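Home | Projects | Reports | Funding | Contact

Jikora household handling project: progress report to the Merville fund
February 7, 2023

We said in our last report that the simulated kitchen was ready and that we would spend this period running the two-armed robot through it in bulk. We did, and it has been a really productive few weeks, although most of what we have to tell you is about a fault. We lost a good part of the results to it. We also learnt more from chasing it than from all the clean runs before, so please bear with the detail.

The full batch was 3530 simulated runs. The trouble showed up first in the grip log. In some runs the controller recorded a firm hold on a handle while the gripper views told a different story, with the fingers wide open and nothing between them.

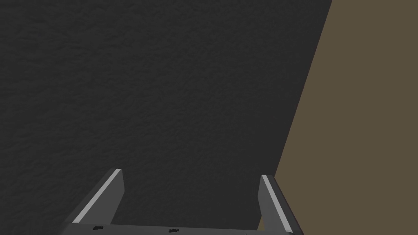
View over the open gripper fingers, simulated kitchen.

Our first guess was the contact model, and we spent 5 days on it. That was the wrong place to look. The Jitaru controller was reading the finger position one update late whenever both arms were moving together, so it could take an old "closed" value as a new one and carry on with the next step. With a single arm moving the delay never came up, and this is why our earlier tests (all single-arm) passed so nicely!

The safety side matters more to us than the lost runs. A robot that believes it has hold of something will lift, pull or turn with full confidence. In simulation that costs computing time. On the real machine at Preta it could mean a dropped load or an arm swinging through a space where a person is standing, so we stopped all two-arm work on the hardware the same afternoon and it stays stopped until the checks below are finished. No one was hurt and nothing was damaged.

Small furniture gives the hardest cases, and drawer cabinets are the ones we have learnt most from. 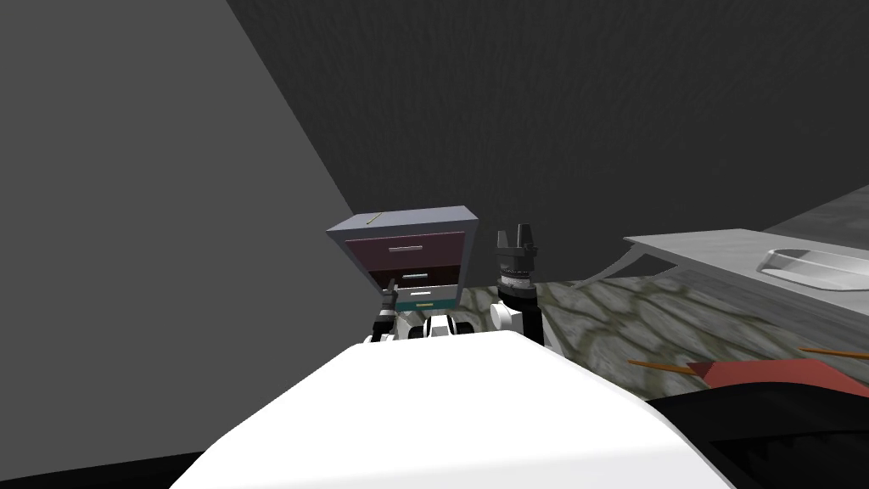
With several handles close together and drawers that can slide, a late reading does more harm than it would with a plain block. The controller may plan for a rigid box when a drawer is free to move. We have now written 24 test cases around this kind of object, each run with the arms moving separately and then together. With the corrected timing, 17 pass. The rest fail in a way we can at least see: the controller notices the mismatch and halts, where before it would have gone ahead.

Still to do before we ask to restart two-arm work at Preta:

- fix the remaining failing cases
- add a second, independent check on finger position before any lift
- rerun the full batch and compare the grip logs with the gripper views
- have the halt behaviour tested by someone outside the team

We expect to finish in April. The rerun fits within the computing budget already agreed, so we are not asking for more money, but the hardware trials will start later than planned and we would like your agreement to move that milestone. We'd be delighted to show the halt working on screen at the next Merville review, and can send the new test cases beforehand.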